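**Bitar two-arm kitting bench, Stostmont**

I get asked a lot what it takes to budget for one of these (more than the arms, I'm afraid!), so start with the bench and your parts.
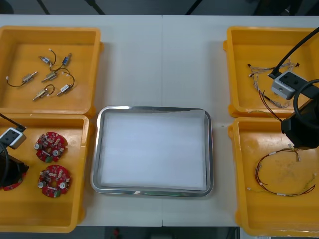
*Four yellow bins, one steel tray, an arm on each side*

Leave $900 for bins, trays and liners, and add 2 spare sets of fingers. I'd try your round boards first – wires are fussier to plan for!

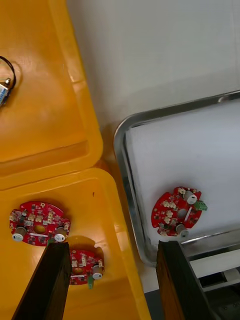
*Red board on the white sheet, two more in the yellow tray*

Lead time from Faltstead: 52 days.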